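Small Stage, Loud Room: how a local music night finds its audience

Project report by Unnur Mogensen
Supervisor: Ginette Masson
Handed in 8 Jan 2018

Why I chose this

I have been going to gigs since I was old enough to be let in with a parent, and I always wondered how a band nobody in my class had heard of could fill a room. So when we were told to pick anything we liked as long as we could ask people about it, I picked Skarar, the one-night festival held every April in the old Dakard hall. It has one stage, seven acts and a bar that runs out of crisps by nine. I love it.

My question was simple: how do people hear about Skarar, and what makes them buy a ticket?

What I did

I made a short survey with 12 questions and shared it through the festival's mailing list, which has 2,000 people on it. I got 213 answers, far better than I had hoped for! I also interviewed Sille Skov, who books the acts, and Þórarinn Ravn, who plays bass in Ullo and has been on the bill twice.

The hall holds 700 when the balcony is open. Sille told me it sold out last year for the first time, nine days before the doors opened, and she still sounded surprised about it.

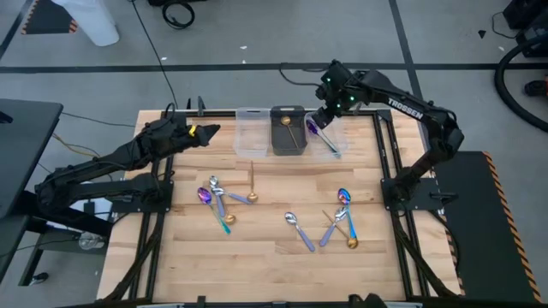
The biggest result was that friends matter most. More people said they first came because a friend asked them than gave any other answer. Posters came second, and I did not see that coming at all. I had expected social media to win easily, but most people used it to check the running times once they already had a ticket. Several wrote that they kept the poster on the kitchen wall afterwards, so I think whoever draws it should be paid more.

The second thing I found was about headliners. I asked whether people would still come if the top act was kept secret, and a clear majority said yes. Þórarinn was delighted when I told him. He said that playing third on the bill at Skarar feels like playing last anywhere else - people are in the room from the first song and they stay there. When Ullo played their slow one, "Hallgrímsson", he could hear the front rows singing the second verse, and the song had only been out for a fortnight.

Ticket price came up less than I thought it would. The people who did mention it were mostly students, and they wanted a cheaper balcony ticket. Sille said she would think about it, though the balcony costs extra to staff.

What I would do differently

My survey only went to people already on the mailing list, so it says nothing about those who have never heard of Skarar. Next time I would stand outside the record shop with a clipboard. I would also split question four in two, as it asked about posters and flyers together and a few people got cross with me in the comments box.

Thanks

Carla Chidiac checked my charts and found two mistakes in them. Thank you to Sille and Þórarinn for their time, and to everyone who filled in the survey - I read every single comment, some of them twice.

Contact the project office | © 2018 Unnur Mogensen | Back to top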